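I'd been trying to sit down with Elvira Inga since February, so when she finally said "come by before the lunch crowd," I grabbed my notebook and drove over to Tistdale that same morning!

Elvira makes hot sauce. She started selling it under the name Nirkance out of the back of her cousin's bakery, and she still does all the cooking herself (her husband is allowed to do labels, and that's it). I asked how she got into it and she laughed at me.

"I was mad at the store stuff," she said. "It was all vinegar. My grandmother would have thrown it in the yard."

Her first real batch was 10 bottles, and she gave every one of them away. Last year she filled 1000.

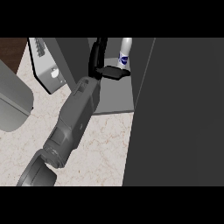
I wanted to know about the peppers, of course. She grows the yellow ones and buys the red from Neville Hulme, who has a farm out past Burnarham and apparently won't answer his phone until after dark. "You leave a message and you wait," she told me. "But his peppers taste like something – so I wait."

She let me try the smoky one on a cracker and I had to stop writing for a minute. It's so good, and it sneaks up on you. I asked if she'd ever make a mild version.

"People ask," she said. "I tell them to use less."

I bought three bottles. She's at the Saturday market until the peppers run out.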